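Furnside Flower Wrap, Tang

Povport > Floristry > Wraps and sheets > Furnside

Colour: Tang (orange, paler peach reverse)
Sold as: flat pack of 100 sheets
Carton: 6 packs
Availability: in stock at Povport

Furnside is our everyday bouquet wrap, sold flat and ready to fold. Tang is the strongest colour in the range. The front is a solid orange and the back is a paler peach, so any corner you turn over shows as a second colour. It suits single stems, small posies and artificial sprays, and it sits well beside pink and peach roses.

The sheet takes a crease with finger pressure. You can fold it to a point at the bottom, bring the sides across the stems and turn down a flap at the front without scoring it first. Unfolded creases remain faintly visible, so work out the fold on a spare sheet if you're trying a new shape. 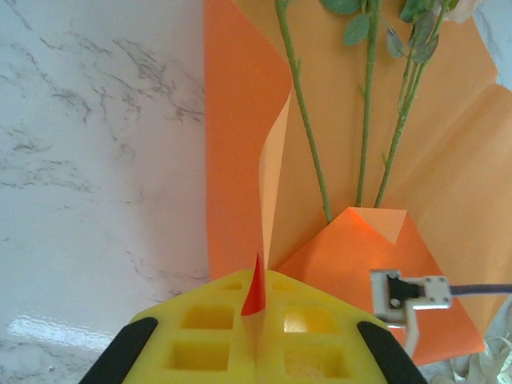
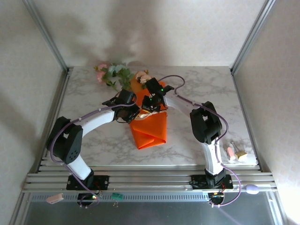

Furnside in Tang, folded.

Folding a basic wrap

Lay the sheet peach side up with one corner pointing towards you. Set the flowers down with the heads past the far corner and the stems along the middle. Bring the near corner up over the stem ends, then fold the left side across, followed by the right. Turn the top corner of the front flap back if you want the peach to show. Hold the bundle at its narrowest point and tie.

For a long spray, start with the stems lower on the sheet and leave more of the heads clear. For a short posy, fold the sheet in half on the diagonal before you begin. Two sheets can be overlapped for wider bunches — offset the corners so both colours can be seen.

Tying

Ties are sold separately. Brorkinska narrow ribbon comes in matching shades and is the one we stock for this range. Wide ribbon can be used but tends to bunch at the waist of a small bouquet. Leave the tails long until the bow is set, then trim.

Fresh flowers

Dry the stems well before wrapping. Furnside is not a waterproof wrap and should not be used to hold water. If the bouquet has to travel, put a damp pad and a sealed liner around the stem ends first. Artificial and dried flowers need no liner.

Storage

Keep packs flat, in their sleeve and out of direct sun. Tang will fade on a bright shopfront shelf sooner than the lighter colours in the range. Rolled sheets can be flattened overnight under a board.

Ordering

Single packs and cartons can be added to the cart from this page. Orders placed by Wednesday go out the same week. For quantities over 3,000 sheets, contact the Povport trade desk for a quote and allow 7 working days before dispatch.

Unopened packs may be returned. We can't take back opened packs unless the sheets are faulty.

Also in this range

Furnside sample pack, mixed colours
Brorkinska narrow ribbon
Clear stem liners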